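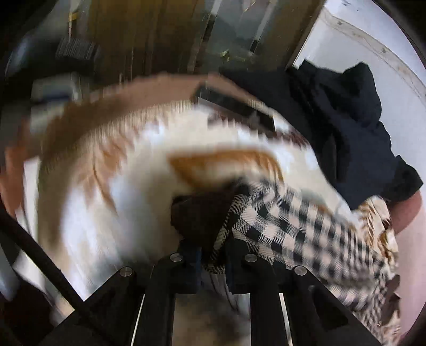 **Where has the April grant gone so far?** On sorting donated linen, mostly, and on shelving for the Grarnside store.

Progress to 26/02/2020

We have spent £485 of the first payment. Whites and creams are kept apart from anything patterned, and checked cloths go in with the table linen — Roklow asked for this, as they take the tablecloths. 19 sacks are sorted and 14 have gone out. The Flisis delivery is two weeks behind.

Still to do: labels for the upper shelves, and a price from Ionescu for laundering.

Vega Segura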